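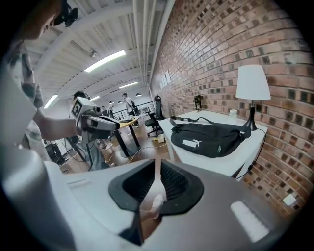
Kapitel 7
Vormachen statt programmieren: Wie Demonstrationen mit Handgreifern entstehen

Wer schon einmal versucht hat, einem Kind das Schleifenbinden am Telefon zu erklären, hat eine recht gute Vorstellung davon, womit sich die Robotik jahrzehntelang geplagt hat. Man redet und redet, man zerlegt die Bewegung in immer kleinere Schritte, und am Ende liegt der Schnürsenkel doch wieder auf dem Boden. Viel leichter wird es, wenn man sich danebensetzt und die Schleife einfach bindet, langsam, zweimal, dreimal. Von diesem Danebensetzen handelt das vorliegende Kapitel.

In Kapitel 6 haben wir die Fernsteuerung kennengelernt, bei der ein Mensch den Roboterarm über ein zweites Gerät führt und die Gelenkwinkel dabei gleich mit aufgezeichnet werden. Das Verfahren liefert saubere Daten, hat aber einen Preis, den jeder kennt, der einmal einen Nachmittag damit verbracht hat: Man braucht den Arm. Er muss aufgebaut, kalibriert und beaufsichtigt sein, und er steht nun einmal dort, wo er steht. Mit dem Handgreifer löst man die Demonstration vom Roboter. Die vorführende Person hält ein Werkzeug, dessen Backen denen des späteren Roboters möglichst ähnlich sind. Eine Kamera am Werkzeug nimmt auf, was auch die Kamera am Roboter sehen würde, und die Lage des Greifers im Raum wird aus Bildern, Sensoren oder Markern zurückgerechnet.

Das klingt bescheiden, und auf den ersten Blick ist es das auch. (Manche Studierende sind beim ersten Praktikumstermin ein wenig enttäuscht!) Die Schwierigkeiten stecken in Dingen, die man leicht überliest, und deshalb wollen wir uns für sie Zeit nehmen. Weitwinkelobjektive zeigen viel Umgebung und helfen damit der Lokalisierung, verzerren aber gerade am Rand so kräftig, dass gerade Kanten zu Bögen werden. Zwei Greifer, die gleichzeitig benutzt werden, müssen ihre Positionen in einem gemeinsamen Koordinatensystem angeben. Und die menschliche Hand ist schneller als mancher Motor, sodass eine tadellos vorgeführte Bewegung für den Roboter schlicht unausführbar sein kann.

Als Begleiterin durch das Kapitel dient uns die Hollelus-Studie, die Seija Juntunen und Sekar Rahman gemeinsam mit Levente Szabó durchgeführt haben. Die drei wollten wissen, wie viel an Sorgfalt beim Vorführen eigentlich nötig ist. Sie sammelten 313 Demonstrationen einer einfachen Tischaufgabe, bei der ein Becher aufgenommen, gedreht und auf einem Untersetzer abgestellt wird. Nach der Durchsicht blieben 250 übrig, mit denen das Modell trainiert wurde. Aussortiert wurden vor allem Aufnahmen, bei denen die Lageschätzung zwischendurch abgerissen war. Warum das geschieht und wie man es schon während der Aufnahme bemerkt, besprechen wir in Abschnitt 7.2 ausführlich, mit allen Umwegen, die die Gruppe gegangen ist.

Was Sie nach diesem Kapitel können sollten

Sie können erläutern, worin sich Handgreifer und Fernsteuerung als Datenquellen unterscheiden.
Sie können eine Aufnahmesitzung planen, einschließlich Kalibrierung und Probelauf.
Sie erkennen typische Fehler in einer aufgezeichneten Trajektorie.
Sie können abschätzen, ob ein gegebener Roboterarm eine vorgeführte Bewegung nachfahren kann.

Zum Einstieg

Nehmen Sie bitte, bevor Sie weiterlesen, eine Küchenzange zur Hand und räumen Sie damit den Tisch ab, an dem Sie gerade sitzen. Achten Sie darauf, wann Sie das Handgelenk drehen und wann Sie lieber einen Schritt zur Seite gehen. Notieren Sie sich mindestens eine Stelle, an der Sie gern die Finger benutzt hätten. Wir kommen in Abschnitt 7.4 auf Ihre Notizen zurück.

7.1 Das Werkzeug in der Hand

Beginnen wir mit den Backen. Ein Greifer, der sich beim Menschen bewährt, weil er leicht und nachgiebig ist, muss am Roboter dieselbe Nachgiebigkeit haben, sonst lernt das Modell Griffe, die später abrutschen. Rosalie Auer hat dafür den schönen Ausdruck »geliehene Finger« geprägt, den wir im Folgenden übernehmen.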